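Workshop Inspection Checklist – Opened Desktop Computers
Pundalen Repair Room, bench 2
Date: 06/09/2021
Checked by: Agustina Zúñiga
Second reader: Tymofii Lytvynenko

Marks used: OK / NOT OK / N/A / LATER. Please write a comment for every NOT OK and every LATER. A comment is welcome also when the mark is OK.

Part A. Before the cover is opened

A1. Power cord removed from the wall and from the computer. OK
Comment: Cord is hanging on the hook with the job number on it.

A2. Power button pressed and held after the cord is out. OK

A3. Monitor, keyboard and network cables removed. OK

A4. Job card filled in with the fault told by the customer. NOT OK
Comment: The card says only "does not start". I asked Renato Valdebenito to call the customer and write more. Does it not start at all, or does it start and stop again? This makes a big difference for us.

A5. Customer has answered about the data on the disks. LATER
Comment: Waiting for the same phone call.

Part B. Bench and person

B1. Wrist strap tested today. OK
Comment: The strap on the Haro tester gave green light at the second try. The clip is a little weak and I would like a new one before March.

B2. Rings, watch and long necklace taken off. OK

B3. Drinks kept on the shelf by the door. OK
Comment: Better than last time, thank you.

B4. Screw tray has the job number. OK

B5. Fire extinguisher in its place, seal not broken. OK

Part C. Open case

C1. Case lies on its side and is stable, open side up. OK
Comment: The ribs of the aluminum table are hard. When you turn the case, lower it slowly and keep the fingers out from under the edge.

C2. Side panel removed and stored where no one can step on it. OK
Comment: Stored standing, in the rack for panels.

C3. Processor socket checked. LATER
Comment: No cooler on the board. Do not touch inside the socket with fingers or with a cloth. I want Venla Miettinen to look at the contacts with the magnifier before any processor goes in.

C4. Memory slots checked for dust and broken clips. OK
Comment: Some dust, no damage that I can find. Use the hand blower and not the big compressor.

C5. Expansion card sits straight in its slot. OK

C6. Power supply closed, label can be read. OK
Comment: The housing of the power supply is never opened in this room. If it is suspected to be bad, we change the whole unit.

C7. Hard drives held by the blue latches. OK
Comment: Press on each latch once – it must not move by itself.

C8. Cables near the drives not pinched. OK
Comment: There are many colors in one bundle and it is easy to catch one of them when the bracket goes back. I followed each cable by hand from end to end. 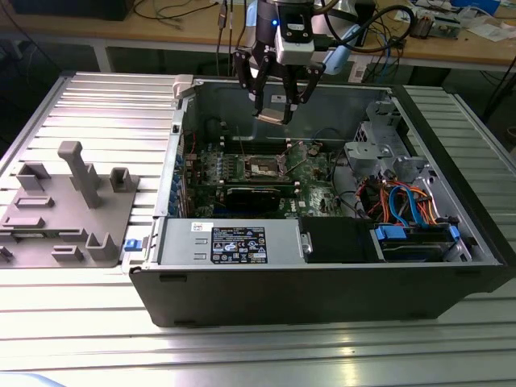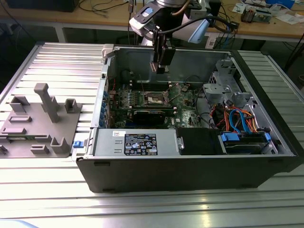 Items C1 to C8: tower on its side with the panel off, socket without cooler.

Part D. Before the cover is closed

D1. Processor and cooler mounted, new paste used. LATER
Comment: Paste is in the drawer marked Quiroga. The old tube has dried, please throw it away.

D2. Screws in the tray counted and agree with the job card. LATER

D3. No loose metal piece left inside the case. LATER
Comment: Shine a lamp under the drive cage also. In the Jullosier job a screw was lying there for two days and we were lucky that the machine was not turned on.

D4. Cables clear of all fans. LATER

D5. Side panel closes without force. LATER
Comment: If it needs force, something is in the way. Open again and look.

Part E. First power-on

E1. Second person in the room. LATER

E2. Wrist strap removed before the cord goes in. LATER

E3. No smell, smoke or strange noise in the first minutes. LATER
Comment: If there is any, pull the cord first and write afterwards.

General comments

The bench is in good order. The two open questions are the job card (A4) and the socket (C3), and the computer stays without power until both are answered. I have put the red tag on it.

Solange Lapointe asked if parts D and E can be signed by one person only when we are busy. My answer is no for E1 and E3, yes for the rest.

Reply from second reader: Read and agreed. For C4, please add next time which slots had dust. T. L.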